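Weken Hand-Held Gripper Kit: Frequently Asked Questions

Everything on this page applies to the two-gripper kit sold for recording household handling tasks.
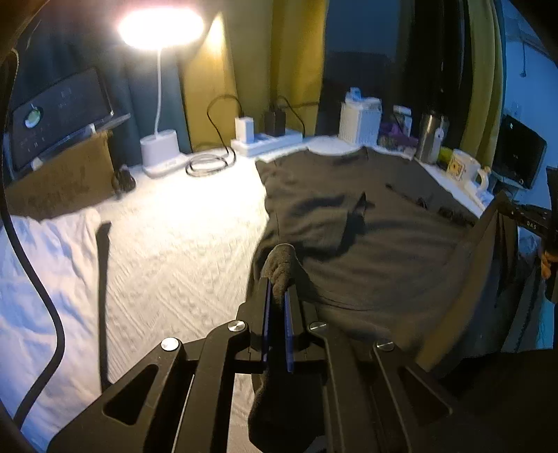
The kit is sold by Banach and supported from our office in Narcombe. If your question isn't answered here, write to the support desk and include your order number.

What is the kit for?

It records how a person handles things, so that the recording can be used to train a robot arm to do the same. You hold one gripper in each hand and do the job as you normally would, using the two fingers in place of your own. Most of our customers record laundry, bed making, table clearing and packing.

What comes in the box?

Two grippers, two cameras already mounted, two cables, the recording unit with its power supply, a calibration card, spare finger pads and a hex key. The carrying case is sold separately.

Do I need a robot?

No. You can record, check and export without one. You will need an arm only when you want to run a trained policy.

Which robot arms does it work with?

The exported files hold gripper position, finger opening and video, all on one clock. They are not tied to a make of arm. We supply a matching powered gripper with the same finger shape, and we recommend it, as results are better when the fingers on the arm are the same as the fingers in the recordings.

Can it handle cloth?

Yes. Cloth is the most common thing people record with it. The standard pads will hold T-shirts, towels, pillowcases and light bedding. Pinch the fabric at a corner or hem and close fully before you lift. Very slick fabric, such as satin lining, can slip. The soft pads help with that – they are an extra, and they wear out faster.

Heavy comforters are a poor fit. The fingers will hold them, but your wrists will get tired well before the session is over.

Do I have to clear the room first?

No, and for most projects you shouldn't. A policy trained only on a bare table tends to fail in a furnished room. Leave lamps, mugs, chargers and so on where they usually are. Do put away mail, photos and anything else with personal details on it. The cameras have a wide view and will pick up more than you expect.

What about lighting?

Ordinary room light is fine. Lamps may be in view. Avoid pointing a gripper straight at a bright bulb for more than a moment, as the tracking can drop out. If it does, the status light on the recording unit blinks and that take is marked in the list. You can keep it or delete it.

We suggest recording each task at more than one time of day if the room has a window.

How long does setup take?

Allow 20 minutes the first time. Most of that is calibration. After that you only need to recalibrate if you have dropped a gripper, changed the pads or moved a camera.

How long can I record?

The kit runs on wall power, so there is no battery to watch. A single take can last up to 90 seconds. We set that limit on purpose. Shorter takes are easier to check, and one bad moment doesn't spoil a long recording. Storage on the unit holds 1000 full-length takes before you need to export.

Are the cables in the way?

They can be. Run them behind you and over the shoulder if the job involves reaching across a bed or table. A wireless version is being tested, but we do not have a date or a price for it.

How many takes do I need?

It depends on the task. For reference, our own shirt-folding set has 2557 takes, made in several different rooms with several different people. A simple pick-and-place job needs far fewer. Start small, train once, and see where it fails before you record more.

What software do I use?

The kit comes with Vi, our recording and review program. It shows both camera views side by side, lets you trim the start and end of a take, and exports to common open formats. There is no yearly fee. Updates are free for as long as we support the hardware.

Does anything get uploaded?

Not unless you turn it on. Recordings stay on the unit until you export them. If you use our hosted training service, only the takes you select are sent.

Can left-handed people use it?

Yes. The grippers are the same shape on both sides. Set the main hand in Vi before you record.

How do I clean the pads?

Wipe them with a damp cloth and let them air dry. Don't use alcohol, which hardens the surface. Replace them when the edges begin to peel.

What is the return policy?

Unused kits can be returned for a full refund. Used kits can be returned if faulty, and we pay the shipping. Pads are not covered, as they are meant to wear out.

Is there training for teams?

Yes, online or at your site. Sessions are run by Zsolt Orbán and cover calibration, handling and checking takes. On-site dates are booked through September. Online sessions can usually be arranged sooner – ask the support desk for open times.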